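4. Living with the kit: the whiteboard task

By the time we got to the writing tests we had already spent 11 hours on the Tenotach kit, most of it on assembly and a fair bit of it on me reading the wrong page of the manual. Wistinine sells the kit as a matched pair of arms on one mounting bar, and I have to say the pairing is the best thing about it. You bolt the bar down once and the two bases stay put relative to each other. With our old Chu arms we were recalibrating every time someone leaned on the table!

For the whiteboard task, the left arm holds a small board off the table and the right arm does the writing. I like this test a lot more than the peg tests in Section 3 (sorry, pegs). Writing needs steady pressure, and a board that's held up in a gripper instead of lying flat gives a little whenever you push on it, so both arms have to do their share. We ran 132 trials with operators of mixed experience and let people choose their own phrases, which is why our data has a much sweeter tone than I planned for. Figure 2 comes from one of these trials.

My co-author Begoña Ibarra did most of the early driving and she noticed the cable question before I did. Each arm has its own purple cable running along the outside of the links, with a good deal of slack left in big loops. I wanted to tighten all of that up. She talked me out of it, and she was right: the wrist needs the extra length when the upper link swings over, and the one time I shortened a loop the arm stopped well before the corner of the board. 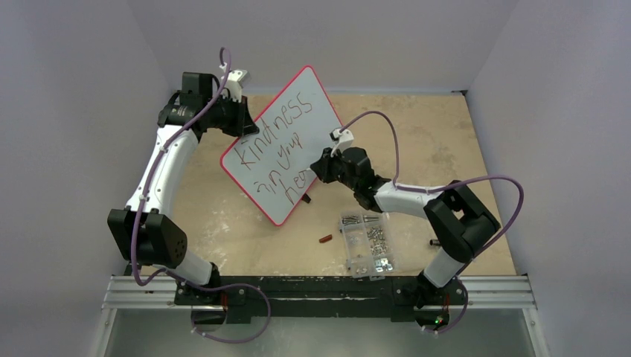
Figure 2. Two-arm writing on a held whiteboard. The left gripper has the board by its upper left corner; the right gripper is at the right edge. The tray of hardware stays on the work surface between the arms.

4.1 What we would ask the vendor to change

First, the fingers. They grip the rim of a board just fine, but on a round pen barrel they let the pen roll, and you see it right away in the curved letters. We ended up swapping in softer pads from Pirnora for the last 90 trials and kept them on for everything in Section 5.

Second, the software asks you to confirm the home pose for each arm separately, every single time you start up. I get it, it's a safety thing, but I would pay real money for one button that does both.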